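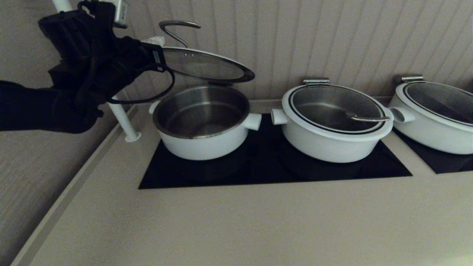 Kitchen assistant, part-time – Broser Canteen, Hellau

Broser runs a staff canteen in Hellau and is looking for a kitchen assistant for the soup and stew counter. The job starts in January. It is a permanent position after a trial period of 2 months.

The work is simple but has to be done the same way every shift. You will set out the pots, check that they are clean inside, fill them from the main kitchen and keep them covered between servings. You will stir, top up, swap ladles and wipe down the induction cooktops and the counter. After lunch you wash the pots and glass lids by hand and put everything back for the next day.

We serve 232 lunches on a normal day and up to 348 when the training rooms upstairs are full.

What we ask for:
Some experience in a canteen, restaurant or school kitchen
Able to lift full pots and stand for a whole shift
Basic German or English – the kitchen team speaks both, and Tagalog
A valid food hygiene certificate, or willingness to take the course before starting

Pay is 2,802 per month before tax for full-time hours, adjusted to the hours you work. Meals and work clothes are provided.

You will report to Genalyn Javier, who runs the counter. Applications go to Knut Buschmann at the canteen office, on paper or by email. A short letter and a list of past jobs is enough.

Posted 21 October 2018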